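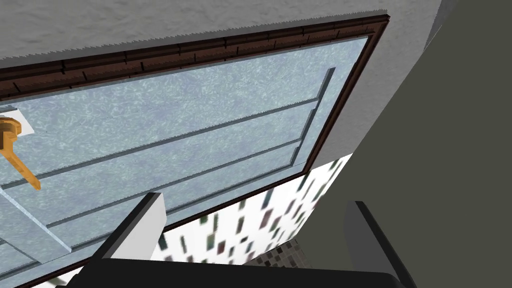 Ravindra Katiyar wrote that the oven temperatures in the first release could not be used as they stood, as gas marks and degrees Fahrenheit had been put in one column with no unit. He was right. Version 2 splits the column, and anyone who sorted or averaged on the old `temp` field should redo that work.

# Findcombe Recipe Cards, version 2

Transcriptions of 2,000 handwritten recipe cards in English, with ingredients, quantities and method steps held as separate fields. Text only. Scans of the cards are not part of the release.

Released Friday, October 24, 2025. Maintained by Zhenhua Yin.

## Files

| File | Contents |
|---|---|
| `cards.csv` | One row per card: title, method text, yield, notes |
| `ingredients.csv` | One row per ingredient line, keyed on `card_id` |
| `units.csv` | Lookup table for units and their spellings |
| `heldout.csv` | Card IDs reserved for testing |

All files are UTF-8 with a header row. Fractions are written with a slash (`1/2`) and never as single characters. Version 1 mixed the two.

## Source

The cards come from two groups, marked in the `source` column. `F` is the Findcombe box, which is kept in its original order. `S` is the Steltlow set, which had been re-sorted by course before it was transcribed. The order of `S` cards carries no meaning. Card IDs in both groups follow the order of typing.

Few cards are dated. Where a card has a date in the writer's hand it is copied into `date_written` exactly as it appears, and no attempt has been made to guess the rest from paper, ink or ingredients.

## Transcription rules

- Spelling is kept. `marg.`, `margerine` and `margarine` are three different strings in `ingredient_raw` and one string in `ingredient_norm`.
- Crossed-out text is left out, unless nothing replaces it, in which case it is placed in `notes` with the prefix `DEL:`.
- Words that could not be read are given as `[?]`. A doubtful reading has a question mark straight after it, with no space.
- Stains, drawings and sums in the margin are ignored.
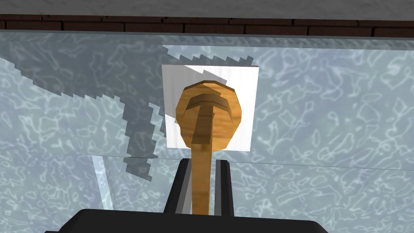

Spoon measures needed a rule of their own. The writers use `spoon`, `sp.`, `spoonful`, `dessertsp.` and `T` freely, sometimes on the same card. `unit_raw` holds what was written. `unit_norm` holds `tsp`, `dsp` or `tbsp` only where the card makes the size plain; otherwise it is `spoon_unspecified`. Heaped, level and rounded go in `unit_modifier`. No spoon measure has been converted to millilitres, and we would advise against doing so for `S` cards – the same hand uses `T` for both teaspoon and tablespoon.

Cups are treated in the same way. Ounces, pounds and pints are imperial throughout.

## Oven temperatures

| Field | Meaning |
|---|---|
| `temp_value` | Number or gas mark as written |
| `temp_unit` | `F`, `C`, `gas` or empty |
| `temp_words` | Phrases such as `slow oven` or `fairly hot` |

An empty `temp_unit` means that the card gives no unit. It does not mean that the unit can be worked out from the number, although in most rows a reader could make a fair guess.

## Checking

A sample of 220 cards was typed twice, by different people working apart. Differences were settled against the card. Most were in punctuation; the ones that matter were in fractions, where `1/4` and `1/2` are easily confused in the smaller hands. A further 100 cards were read aloud against the text by one person. The rest have been checked by script only, for missing fields and units not in `units.csv`.

## Held-out cards

`heldout.csv` lists 300 IDs. Near-copies of a recipe – the same cake written out again with a new title, for instance – are kept on the same side of the split. The list is unchanged from version 1.

## Known problems

1. Method steps are split on full stops, so `approx. 20 mins. or until set` becomes several steps.
2. `yield` mixes servings, tin sizes and numbers of buns.
3. Personal names in titles have been replaced with `[NAME]`. Some first names in `notes` may have been missed. Please report them by card ID.
4. Some `S` cards refer to a second card (`see pastry`) that was not in the set.

## Not suitable for

Nutrition figures, or direct use in a kitchen. Several preserving recipes do not follow current safety advice and are kept only as text.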